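Workshop notebook: snow week, January

Print this page | E-mail this to a friend
3 min read
January, by the bench keeper, Landcombe shop

Well, it finally came down! I got in at 7:40 and the lot hadn't been plowed, so I left the car up on the Dandley road and walked the rest in my good boots (which are not such good boots anymore, I found out by the mailbox). The rain gauge out back is froze up solid again. I brought the inner tube inside and set it in the sink, and I'll read it after lunch if I remember.

Snow on the board was 9 inches at the first check. I cleaned the board off and put it back in the same spot by the fence. Whoever is in tomorrow, please use the flat ruler and not the tape, the tape hooks on the edge and we get silly numbers.
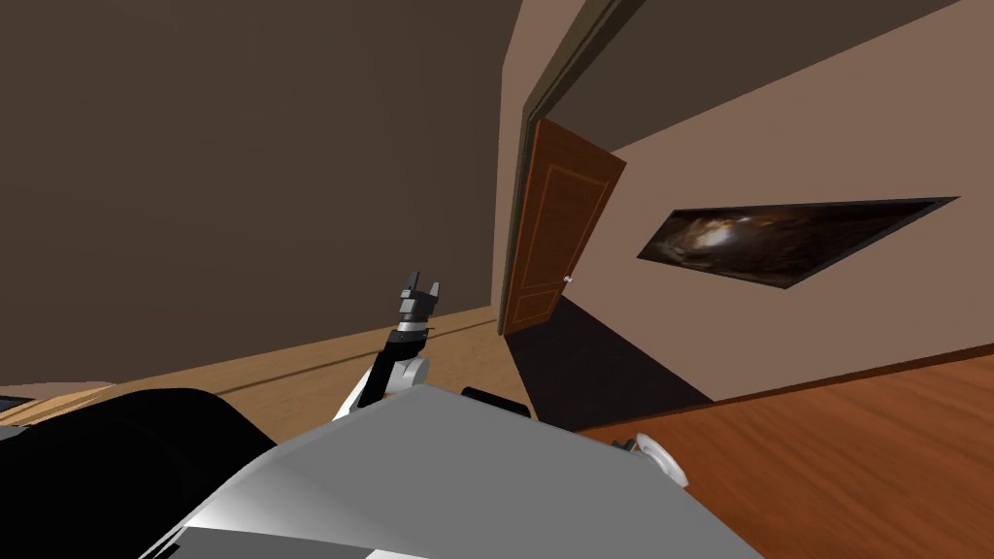 Bench keeper, Landcombe workshop
Notes, weather board and stove

Stove first. It took 3 tries to catch, all my own fault for using the splits from the bottom of the pile. There's a drier stack under the Gulville tarp, so take from that side. I also moved the snow shovel indoors next to the broom, and the salt bucket is by the back step with the lid ON.

The power blinked twice before noon. The clock on the radio is wrong now and I'm leaving it wrong until this blows through. I wrote down the barometer both times anyway, and it read 725 on the old brass dial after the second blink. That dial reads low and always has, but I like to keep the run going in the same column.

Drove nowhere for lunch, obviously. Had soup out of the can and watched the juncos fight over the feeder. Something left tracks from the woodpile to the ditch, small and close together, with a tail drag. Weasel? I'd love it to be a weasel. I laid my glove down next to the best one for size and drew it on page 114, badly.

Mak sent word that the road salt order is held up until the hill opens, so go easy with what we've got. Steps and the ramp only, leave the path to the shed.

Gauge tube still had a plug of ice in it at 2:15. Moved it from the sink to the shelf over the stove. Snow has gone fine and dry now and it's blowing sideways past the window, so the board number is going to be junk on the fence side. Take it from the middle.

To do: new wick for the lamp, find the other mitten, birdseed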